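Robotics club: the desk-tidying project, July update

The handheld gripper group has moved on from the foam blocks it used in spring and is now recording demonstrations on a real desk. The task is a single pick and place: take the computer mouse, lift it clear of the surface, set it down at another point and release. The log stands at 1,697 attempts. Of those, 1,000 have been checked and labelled, and the rest are waiting for someone with a free Wednesday evening.
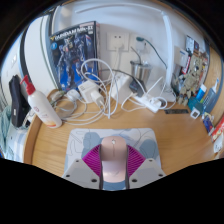
Grip width was the main argument of the month. The first set of fingers came from the old Kerley print files and closed too far at the tip, so a rounded object tended to squirt forwards out of the grip. The current ribbed parts bend along their length and spread the contact. A mouse is a fair test of this, being smooth and curved on top, and the pale pink one over its cloud-print mat gives the labelling script a clear edge to find. White cables on a pale desk do the script fewer favours. It has twice drawn an outline around a charging lead, and Leidy Echeverri is rewriting the threshold step.

Two settings have changed. Recordings are now trimmed to start 14 frames before first contact, where previously they kept the whole approach. The jaw opening is written to the same file as the position data – keeping them apart caused a drift between the two that took most of a session to trace. Anyone with scripts that read the old format should pull the Brallix branch before running them again.

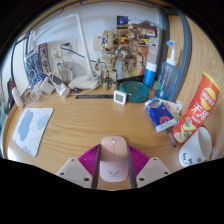

Ditte Hjaltested wrote in after the last issue to ask whether attempts made at walking pace should count the same as slow ones, as the quick ones make up over half of her own batch and she would be sorry to see them thrown out. They count. Speed is stored with each attempt and can be filtered later. Please do not slow down on purpose, as the model then learns the pause as well.

Of the checked attempts, 155 were rejected. The usual fault was a release before the mouse had touched the surface, followed by files with no end marker. Press the button once, wait for the tone, then move away. Failed grasps are still wanted and should be saved under their own label. 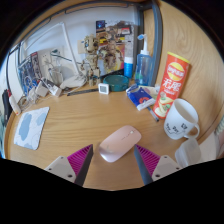

Next sessions

The Idasum entry form needs a parts list and a wiring sketch, both still missing. Spare finger pads are in the second drawer, sorted by hardness. The Hafþórsson mount does not fit the new plates without drilling, so leave it on the shelf until the adaptor is printed. The room is open from half past five.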